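Starting in the middle of the fold

I said in September that I would write up the shirt work once we had numbers I was willing to put my name next to. The numbers are small, but they're done, and I'd like to get them down before I forget which of the early runs we threw out.

The project is called Natilley. It is three of us most weeks: me, Hsin-yi Tsao, who wrote nearly all of the training code, and Dirceu Portela, who does the recording and keeps the grippers working. We are trying to get a two-armed robot to fold T-shirts from demonstrations made by people with hand-held grippers. No robot is present when the demonstrations are made. A person holds one gripper in each hand, folds the shirt, and we get the camera video, the motion of each hand and how far the fingers are open. The robot has the same fingers on the ends of its arms, so in principle what the hand did is something the arm can copy.

The question we worked on this fall was a narrow one. Almost everyone records a folding demonstration from start to finish. The shirt is laid out, the person folds it, the person lets go. We wanted to know what would happen if a share of the demonstrations began halfway through, with the shirt already partly folded or partly messed up.

The reason we got interested is how our first policy failed. It was decent at the first sleeve. Then the sleeve would spring back a little, or land crooked, and from there the arms did odd things. They hovered, or went for the hem too early, or closed on air. Our people fold well, so a crooked sleeve hardly ever showed up in the recordings, and when it did they fixed it with one quick tug that the policy had seen too few times to learn. 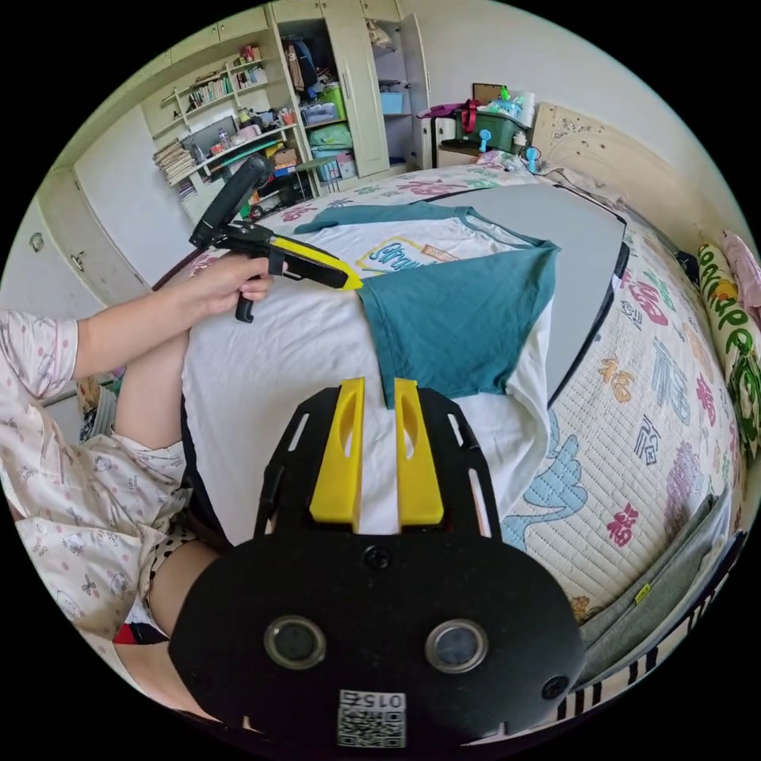

Sleeves turned out to be the best place to cut. We tried cutting by time first, taking a fixed fraction of each recording, and that gave us a lot of starts where a hand was in mid-air and nothing about the shirt told the policy what stage it was at. Cutting by the state of the cloth worked better. One sleeve folded over and the other still out is easy to set up by hand, easy to recognize, and hard to confuse with anything else, especially on the white shirts with teal sleeves, where the folded part makes a teal flap you can pick out even in a small image. A printed chest helps too, because it tells you which side is up. I worry a bit that it helps too much, and I come back to that further down.

What we did

Portela recorded two sets. In the first, every demonstration started with the shirt flat. In the second, the total recording time was the same, but half of the demonstrations started from one of 5 partial states we had written on a card:

- one sleeve in
- both sleeves in
- one sleeve in and crooked
- hem doubled up on one side
- whole shirt bunched toward the collar

The person set up the state with bare hands, picked up the grippers, and only then started recording. That last bit matters. In an early batch we left the setup in, and the policy learned to bunch up shirts. Hsin-yi found this on a Monday morning by watching an arm carefully ruin a fold it had just finished. We deleted the batch.

Keeping the recording time equal was her idea as well. My first plan was to add the partial starts on top of the full ones, but then any gain could have come from having more data. The cost of her way is that the second set has fewer complete folds in it, so it is at a disadvantage on anything that only gets learned from seeing the whole job.

Both sets were recorded in ordinary bedrooms, on beds. I had wanted a table. Portela talked me out of it with the argument that people fold on beds, and that a plain table would give us a policy that needed a plain table. He was right about the second part. A version trained only on some older table recordings did badly as soon as there was a pattern under the shirt.

Beds do bring trouble. The surface gives when you press on it, so the fingertips end up lower than they should, and a policy that copies this on a hard surface pushes too hard. A flat stiff thing under the shirt takes care of most of it. It also gives a dark straight edge that doesn't move when the cloth does. The bunched states were the hardest ones to record consistently, bed or no bed, because no two people mean the same thing by bunched. We stopped trying to standardize it and told everyone to do whatever they liked to the shirt as long as it stayed within reach.

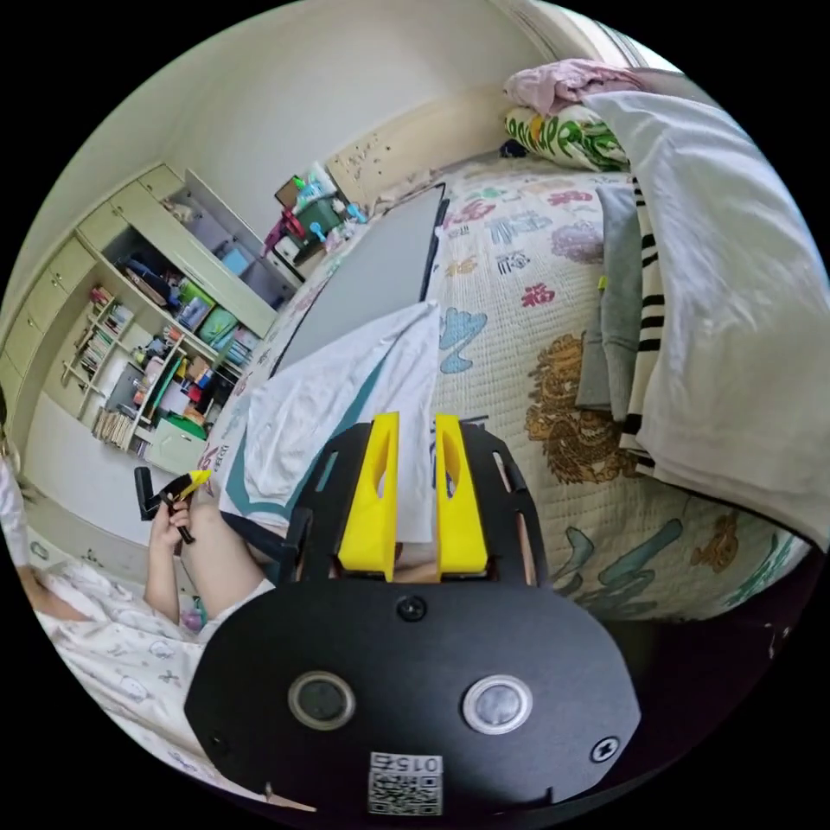
Results

We ran 13 trials per policy on the robot, with shirts that were not in either set. A trial counted as a success if both sleeves were in, the shirt was folded in half, and no hand touched it after the start.

The policy trained on full demonstrations finished 5. The one trained on the mixed set finished 7.

I know how that looks. Two shirts is not a result you can lean on, and if I had only the success count I would not be posting this. The part I find more convincing is what happened after mistakes. The full-start policy almost never touched a sleeve a second time. Once it had gone past that stage, it behaved as if the sleeve was in, whether it was or not. The mixed policy went back. Sometimes it went back and made things worse, and one trial ended with the arms passing the same sleeve back and forth until I hit stop, but it was clearly looking at the cloth and responding to it.

It was also slower. There was more hesitation before each grasp, and I don't have a good explanation. Hsin-yi thinks the partial starts teach it that any moment could be the beginning of a recording, and people are a little slow at the beginning of a recording because they are still settling their grip. She wants to trim the first moments off every partial start and train again. That is cheap and we will probably do it next.

Things I'm not sure about

The printed chest, as promised. Most of the shirts had one. On the few plain ones we tried outside the count, both policies were worse, and the mixed one lost more. It may be using the print to decide which stage it is in. Gleice Guerra, who read a draft of this, suggested turning some shirts inside out for the next round, and I have no better plan.

We also never tested whether our list of states was the right list. We picked them from watching failures of one policy. A different policy would fail differently, and you could argue we ought to record, train, watch it fail, update the card and record again. Portela has pointed out who would be doing the recording.

And I have only looked at shirts. Ronaldo Seixas asked me about towels, which have no sleeves and so no obvious place to cut. My guess is that corners would do the same job, but I haven't tried it.

If you have run something similar and still have your failed trials on video, I would like to hear how often the policy went back to fix things. It was the one measurement I wish I had set up properly before we started. I ended up going through the videos afterward with a notepad, and some of the calls were hard to make.

Contact | © All text and photos by the author | Back to top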